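Call for participants: Public Contact with Police Study, Drellusside

Stadus is recruiting adult residents of Drellusside for a study of how people are treated when they are stopped, questioned or searched by police officers. The study runs from June and is led by Hongjun Cheng. Its findings will be given to the Drellusside police scrutiny panel and published in full on the Stadus website.

Background

A first survey, carried out by post in the Otden ward, produced 206 usable replies. Of these, 51 described at least one stop in the preceding two years. The survey form did not ask whether a reason was given, whether a written record was offered, or whether the person later tried to complain. The present study covers those points by interview and diary.

Who can take part

You may apply if you:
are aged 18 or over
have lived in Drellusside for at least six months
have been stopped by police, on foot or in a vehicle, in the past two years, or were present when a member of your household was stopped

You do not need to have made a complaint. People whose contact with the police was uneventful, or who were satisfied with it, are also wanted. Serving police officers and staff cannot take part. Anyone who is a party to an open court case arising from a stop should wait until the case has closed before applying.

What is involved

Each participant completes one interview of up to 90 minutes, in person or by telephone. Interviews can be held in English, Cantonese, Somali or Polish. A second person may sit in if you wish.

After the interview you will be asked to keep a diary for 9 weeks, recording any contact with police, including contact you started yourself. A week with no contact is entered as a nil return. The diary can be kept on paper or by text message and takes a few minutes a week.

A group meeting is held at the end. Attendance is optional and does not affect payment.

Payment

Participants receive £200 in two parts: £80 after the interview and £120 on return of the diary. Travel within Drellusside is refunded on production of a ticket or receipt. Childcare costs can be met if agreed beforehand. Payment may affect some benefits, and a letter stating the amount and purpose is available on request.

Confidentiality

Interviews are recorded and typed up by Stadus staff. Names, addresses and vehicle details are removed at that stage and the recording is deleted. Nothing that identifies you will be passed to the police or the council. The exception is information suggesting a serious risk of harm to a named person, and the interviewer will explain this before recording starts. You may withdraw at any point up to four weeks after returning the diary.
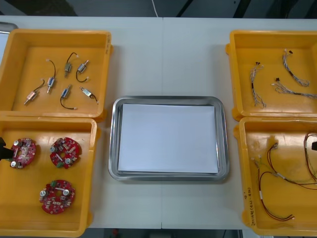

Mortimer Whitlock writes that he took part in the Otden survey and found the form too short to be of use: it had one line for what was said and none for what came next. He asks whether earlier respondents can apply again. They can, and should give the reference number from their first form if they still have it.

How to apply

Write to Drellusside Contact Study, Stadus, or leave a message on the study line between 9.30 am and 4 pm. Please give your name, a safe way to reach you, your preferred language and the part of Drellusside you live in. Do not describe the stop itself at this stage.

Places are allotted by area and age group, so not every applicant will be offered one. All applicants will receive a reply. Those not placed may ask to be held on a reserve list until the end of the diary period, after which their details are destroyed.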